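3. Where Clothes Wait: Household Practice Between Washing and Storage

3.1 The bed as a work surface

Studies of home laundry have mostly dealt with washing and drying. Less has been written on the hours after that, when clean clothes are out of the dryer or off the line but have not reached a drawer. We asked 94 adults in Daltham to keep a laundry diary through February. The bed was the surface they named most often for folding, ahead of the kitchen table and the couch. Reasons varied. Several diarists wrote that the bed was the only flat place in the home large enough for a sweater. Others liked that it set a deadline -- the clothes had to be gone by bedtime.

Baert and Isaksson call such places "waiting surfaces." We keep their term but use it only for clean items. Figure 1 gives two views of a folded black item on a green-and-white bed sheet. 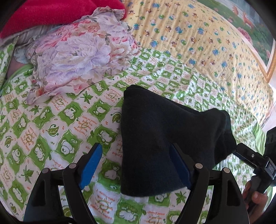 3.2 Thick items and stacking order

Diarists treated thick fabrics differently from shirts and underwear. Thick items were usually folded last and set apart from the main stack. Nel found the same habit in her interviews in Ploner and linked it to drawer depth. Our diaries support this in part. Of the 16 households with open shelves, nine still kept thick items separate, so drawer depth cannot be the whole explanation. Yorath suggests that people avoid putting soft, bulky folds under a stack that may lean.

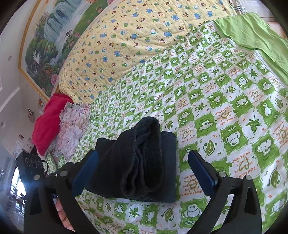 Reading time for this section: 3 min

Figure 1. Folded black fabric on a bed, two views.

3.3 How long clothes wait

Diarists noted the time when folding ended and the time when each stack was put away. Stacks finished before noon tended to stay out longest. Stacks finished after 9 p.m. were put away quickly or moved to a chair, and three diarists recorded the same stack moving between bed and chair for most of a week. We counted a move to a chair as continued waiting -- Marti counts it as storage, and his shorter waiting times should be read with that in mind.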